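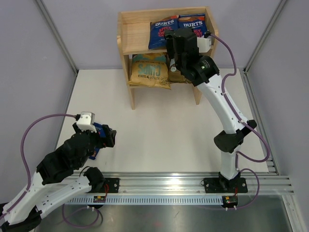 Shelf work with bagged snacks, two arms on one rail.

Can a two-arm setup do small shelf restocking yet, or is it still a person's job?

Posted by Hậu Nông
5 min read | 17 comments | 184 shares

I look after the break room and the tool crib at Lacson, a small machine shop. Both have the same chore. Light items arrive in a carton, somebody takes them out, and they go onto a shelf with the label forward. In the crib it is blister packs, gloves and bagged fasteners. In the break room it is chips. The chips are the harder case, so I am asking about those. If a machine can handle chips I assume it can handle gloves.

Management has seen demos of low-cost arms and wants to know if we could put a pair on a bench and leave them to fill the shelf overnight. The quote we got from Jolden is $3,655 for the arms, the rail and two wrist cameras. That price excludes the computer, the enclosure and any guarding.

What I need to know:

Can a parallel gripper pick up a sealed chip bag without crushing what is inside?
Does it need two arms, or would one do?
How does it cope when a bag is upside down or lying on its side?
Who has run something like this unattended?

I have basic PLC experience and have maintained a palletizer. I have never worked with learned control, where you drive the arms by hand to record the task and then train on the recordings. Jolden says that is how it would be set up.

The items do not have to be placed quickly. The shelf is refilled once a day and the room is closed from 10 p.m.

gantry_left
Helpful: yes

Short version: partly. It will do the easy portion of your chore and stop on the rest, and the rest is what you would be paying a person for anyway.

Taking your points in order.

Crushing. A sealed bag is a gas cushion with fragile contents, and it changes shape as the jaws close. Force control on low-cost grippers is usually just a current limit on the motor. Set it low and the bag slides out during the lift. Set it high and you get crumbs. The workable approach is to grip the flat seal at the top or bottom, or to take a fold of film near the edge, and keep the jaws off the middle of the bag. Foam or silicone pads on the fingers help more than anything you do in software.

One arm or two. One arm can do pick and place. The second arm pays for itself when a bag has to be turned. One holds, the other regrips. It also lets you divide the reach, with one arm covering the table and the other covering the shelf. The drawback is that both need to stay out of each other's space, and on a short rail they are close together. Expect the elbows to be the trouble. People watch the grippers and forget that the elbow swings wide.

Orientation. Look at the kind of clutter you get partway through this sort of work: 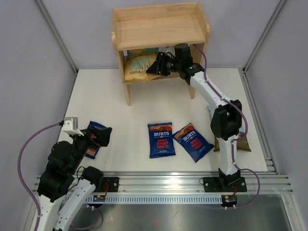 Shop Automation Team, Stillska Community Help

The two Burts bags in the middle of the table are face up with the flavor readable, one straight and the other at an angle. For a camera those are good targets. You have dark blue film on a white surface, with other bags spread nearby. The one awkward spot is where the tilted bag overlaps slightly toward its neighbor. A gripper that comes down there can catch both.

Now compare the lower compartment of the shelf. The yellow-and-tan bag is crumpled and on its side, and there is a teal-blue one behind it that only partly shows. The right gripper has to work under a top board and between two legs, with its own fingers and wrist motor reaching in beside the bag. A wrist camera in a space like that sees mostly whatever is directly ahead of the fingers. If the bag shifts when it is touched, the camera may be too close to give a useful view of where it went. I would add a fixed camera with a view of the whole table. Put it in the budget now.

The tan-brown bag behind the right arm's upright segment is another ordinary case. From this viewpoint the arm hides part of it. A person leans over and looks. A fixed arm on a fixed rail can only move itself out of the way, and it has to have been trained to do so.

So for your shelf: make it open at the front, taller than you think necessary, and one bag deep. Leave room for the gripper above the bag as well as for the bag. Low edges around the top board are fine and will stop things sliding off the back.

Unattended. I have run a pair of arms from Rindov on bagged hardware during a shift with someone in the room. I have not left them overnight and would not. A dropped bag is harmless. A gripper that has closed on the shelf and keeps pulling is a different matter. If you must try it, set a motor current cutoff and a timeout on each pick, and cut power when either one trips. Check that the arms will not fall on anything when power is removed – many of these have no brakes.

On the recordings: about 184 demonstrations got us a policy that worked on flat bags in good light. It was poor on anything crumpled until we recorded crumpled bags on purpose. Include failed grasps and the recovery. If every demonstration is clean, the arms have no idea what to do after the first slip.

(edited in January to add the note on brakes)

crib_attendant_2
Helpful: 2

just buy a gravity feed rack. load it from the back, the bags slide forward, done. We have had one for years and it needs wiping down now and then. Not everything needs a robot

torquespec
Helpful: 17

The first answer is mostly right. I disagree on where to spend the money.

Before buying a fixed camera, sort out cable routing. The camera cable has to follow every joint from the wrist down to the base. Too tight and it limits the elbow or works the connector loose. Too much slack and the loop gets into the workspace. Tie it to each link, leave a loop at each joint, and run every joint to both limits by hand before you tighten anything. Most of my early faults were camera dropouts, and I spent a long time blaming the software for them.

Second, the break room is the wrong place to start. Start with the glove packs in the tool crib. They are flat and stiffer than a chip bag, and crushing is not a concern. Your assumption that chips cover everything else is only partly safe. A policy trained on puffy bags will not know what to do with a flat pack.

Third, ask Jolden whether the quote includes spare gripper motors. Those wear first, particularly on tasks that hold a squeeze for a long time. If it does not, get a price for them before you sign.

For label forward, write down what counts as acceptable. Upright and readable is a fair target. Square to the shelf edge is much harder and adds nothing for the person who wants a snack.

Hậu Nông

Thanks. The rack would work for the break room and I have passed that on. For the crib I am going to ask for a trial with gloves only, someone present, and a taller shelf. Jolden has not answered on the brakes or the spare motors yet. I will post the cutoff settings here if we get as far as needing them.

17 comments | Share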